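How Screws Hold Things Together

A screw is a metal rod with a ridge wrapped around it. The ridge is called the thread. If you could unwrap the thread and lay it flat, it would make a long, gentle ramp. A ramp lets you lift a load with less force over a longer distance. A screw does the same job in a circle.

Pitch

The distance from one ridge to the next is the pitch. A screw with a pitch of 2 millimeters moves forward 2 millimeters each time it makes one full turn. To drive it in 14 millimeters, you turn it seven times. A smaller pitch means more turns, but each turn takes less effort.

Head, shank and tip

The head is the wide part at the top. It has a slot, a cross or another shape cut into it so that a driver can grip it. The shank is the long part below. Wood screws have a sharp tip that cuts its own path. Machine screws have a flat end and fit into a hole that already has a matching thread.

Many cases and covers are closed with screws so that they can be opened again for repairs. Glue is harder to undo. The screws are often placed far apart, near the corners or edges, to spread the force across the cover.

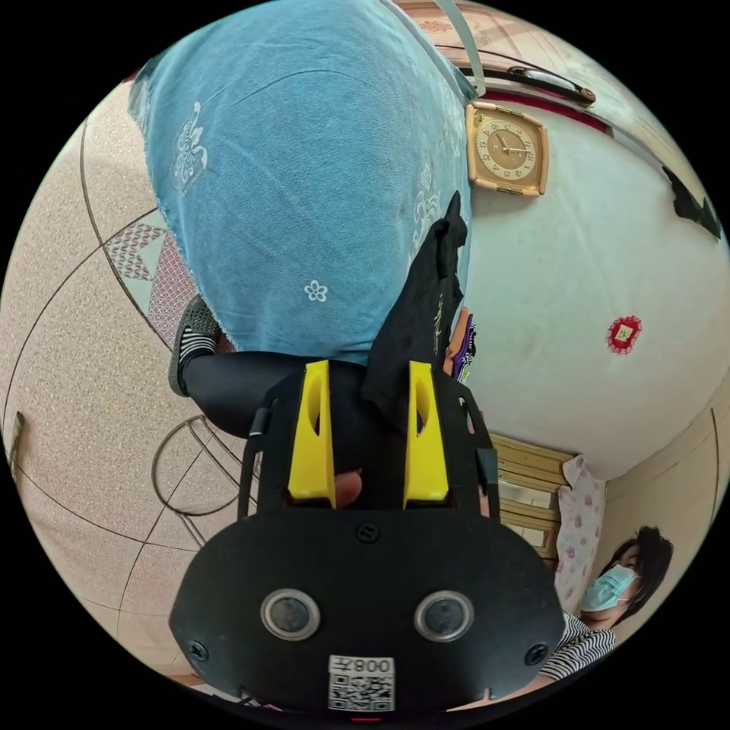 Why screws stay in

Friction holds the thread against the material around it. Shaking can slowly loosen a screw. A spring washer under the head pushes back and helps keep the thread pressed tight.

Try it

Cut a right triangle from paper. Color the long sloping edge. Starting with the tall side, roll the triangle around a pencil. The colored edge forms a thread. Measure the pitch with a ruler.

Nirkside Science Pages, sheet 366. Updated Mar 25, 2021.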